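Review: Hinds 2, a planning and perception package for single-arm manipulation

I have used Hinds since the beta, and since September I use version 2 every working day. Our lab at Timthorpe has one arm and a small number of people, so we can not write everything by ourselves. We paid for the normal license, and the company Undisex, who makes the software, did not know that I would write this.

Our test place is a narrow wooden counter with walls on three sides and a very warm light. I chose it because the demo videos always show a white table and good daylight.

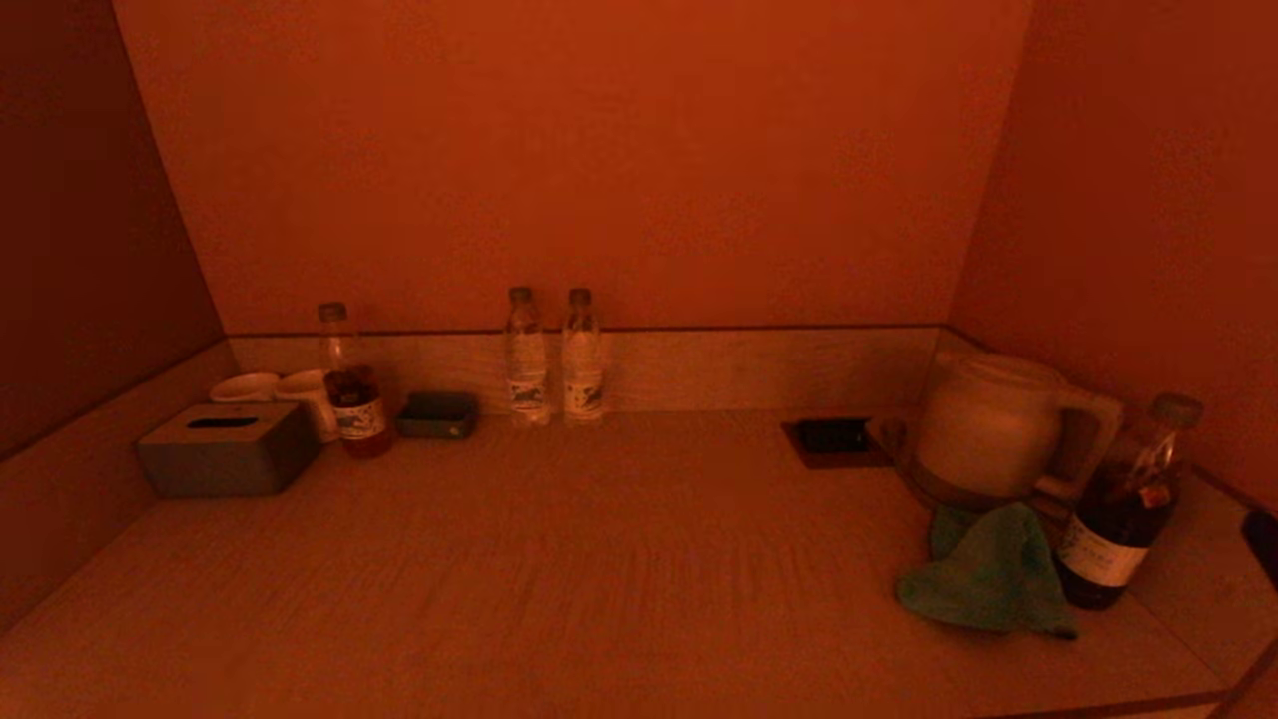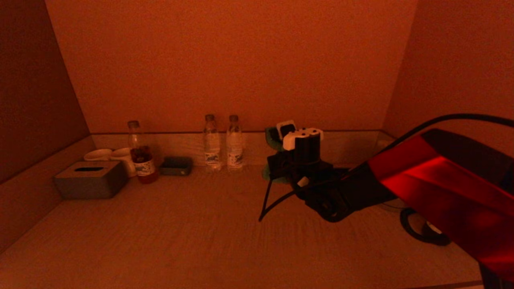 Installation took me one morning. The package comes as 16 modules and you can leave out those which you don't need. I left out the mobile base and the two-arm coordination. The installer checks the driver versions before it changes anything, and it tells you which one is wrong in a normal sentence. For this alone I would give half a star.

Perception

The segmentation in version 1 was the weak part. It was trained for neutral light, and under an orange lamp it put everything into one big brown object. In version 2 there is a color normalization step before the network. It is off by default, which I find strange, and the switch is under "Advanced / Input". When it is on, cups and boxes come out with clean borders.

Clear bottles are still difficult. The depth sensor looks through the plastic and measures the wall, so the point cloud has a hole where the bottle should be. Hinds fills this hole from the color picture and from the label. If there is a label, the result is good enough for grasping. If I remove the label, the height estimate is often too short, and the planner wants to close the fingers on the cap.

Two bottles of the same kind next to each other gave me another problem. The tracker sometimes exchanged their identities after the arm had passed in front of them. For picking up "a bottle" this does not matter. For "the left bottle" it matters very much. I wrote to support and they advised me to raise the memory value from the default to 20 frames. After this I saw the exchange only once.

Soft things like a cloth are treated as rigid bodies. The manual says this openly on the first page of the perception chapter, so I can not complain much, but please do not buy Hinds for folding towels.

Planning

Here I am mostly happy. The planner is called Bundley and it can be bought separately. I gave it 174 pick requests on the counter over two weeks, with different arrangements, and I wrote down the planning time for each one. The median was 780 milliseconds on our old workstation. The slow ones were all near the side wall, where the elbow has little space and the planner tries many wrist positions before it accepts one.

What I like is that it explains a failure. In other packages I get "no solution found" and then I sit there. Bundley draws the best path it had and colors the part which made the collision. Very often the reason was my own collision model, for example a wall which I entered two centimeters too thick.

What I don't like is the cable handling. You can describe a cable on the arm only as a fixed tube along each link. A real cable hangs and moves, so I had to make the tube fat to be safe, and then the planner refused positions that the arm can reach without any danger. My colleague Gediminas Paju wrote a small script that changes the tube width depending on the wrist angle. It works for us, but I would expect such a function in a paid product.

Control and tooling

The controller is plain, and I mean this as praise. Speed limits, force limits, and stop behavior are in one text file, and the file is read again at each start. The log viewer lets you play back the joint values and the camera pictures on the same time line. I use it more than any other part. It becomes slow with recordings over 20 minutes, so I cut them.

The documentation is complete but not well ordered. Calibration is explained in three places, and one of them still describes the old version with the printed board. Follow the one in the appendix.

Would I buy it again? Yes, for rigid objects and one arm. If you work mostly with transparent things without labels, ask Undisex for the trial first and test with your own lamp and your own bottles. Four stars from five. I will update the review when the cable model is changed, support said it is planned for the next release but gave no month.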